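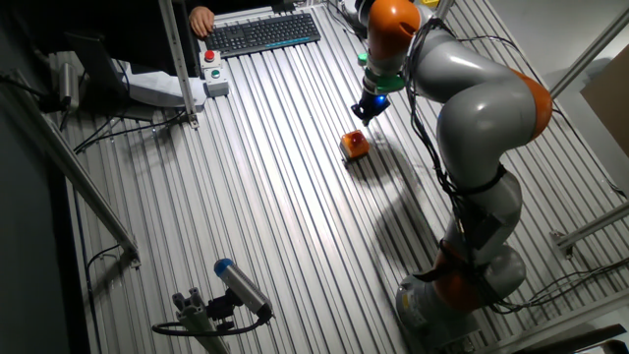
Arm over the slotted table, gripper pointing down

Budget for a second cell
Posted by Rhys Brunton, Feb 5, 2021

We want 2 arms running by August. Zamar have quoted for the arm and gripper only. The table, made of slotted aluminium profile, comes from Rurgate and I have 510 left for stop buttons and cable. Is that enough? 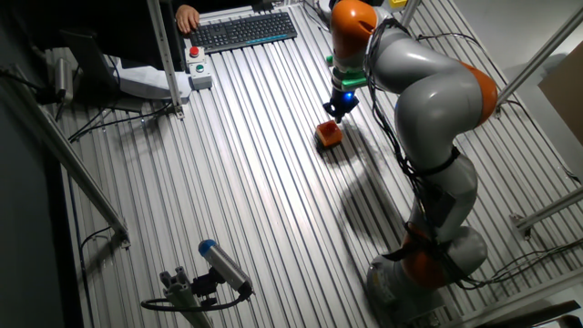 Reply from slotnut21

Depends on your cables. Ours were strapped along the arm and we still bought longer ones twice. I'd put money aside for proper cable clips before anything else.

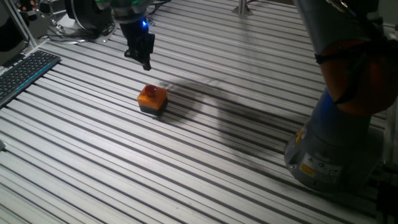 I'd also get a spare stop button box – Endus took 3 weeks to send ours.

Reply from tuhiwai_dan

Don't agree on the clips. Straps are fine and cost next to nothing. Spend it on a wrist camera. 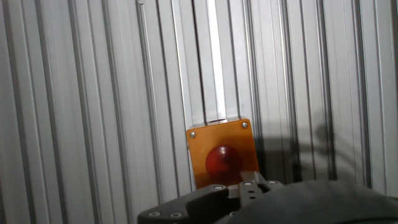 With one of those you can check how close the fingers are before you commit to a move. We went without for a year and bent a bracket.

Reply from slotnut21

A camera won't help if the cable snags. Clips first.

Reply from Rhys Brunton

Thanks both. I'll price the clips and ask Zamar what they want for the camera – it may have to wait for next year's money.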